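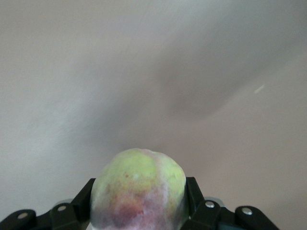
Fruit, likely a peach, yellow-green with a red blush.

Brulleck Hill Rally - Pre-Start Vehicle Checklist, December round
Comments by Theano Politis, scrutineering

Crews fill in the left column. I fill in the rest, and I do not take the left column on trust.

1. Roll cage and mounts
Crew: OK. Mine: OK on most. Two cars had fresh paint over the rear mounting plates. Paint hides cracks. Scrape it back and show me bare metal.

2. Harnesses
Crew: OK. Mine: Not OK on car 85. The crew says the label "fell off." Maybe so, but no label means no start.

3. Extinguishers
Two per car, both within reach of a belted driver. Being able to touch one with a fingertip is not reach. Pin out for the start, pin in for transport.

4. Wheels and spare
Torque checked with my wrench, not yours. The Mollel team tells me theirs is "dead accurate." They said that last year too.
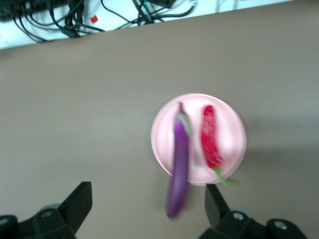
5. Fuel system
Look for chafed lines where they pass the rear bulkhead. I am told the new Lisatano clamps never work loose. I will believe it after the Vuvisthorpe stage, and until then they get checked at every service halt.

6. Lights and horn
Tested with the engine running. Auxiliary lamps must go out with the main beam - one switch, no exceptions for homemade looms.

7. Tow points
Painted, marked and big enough for a real shackle. A loop of strap behind the bumper is decoration.

8. Crew gear
Helmets on the table with the date tags facing up. Boots and gloves too. Borrowed gear is fine if it fits and is in date.

9. Warning triangle and OK/SOS board
Triangle goes out 200 feet before the car if you stop on stage. Several crews had the board under the luggage. Move it.

Recheck opens at 6 a.m. Bring the failed item fixed, and bring this sheet.
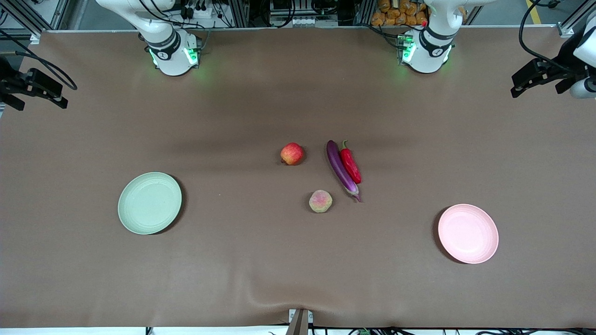
Toy produce and two round plates on the big table.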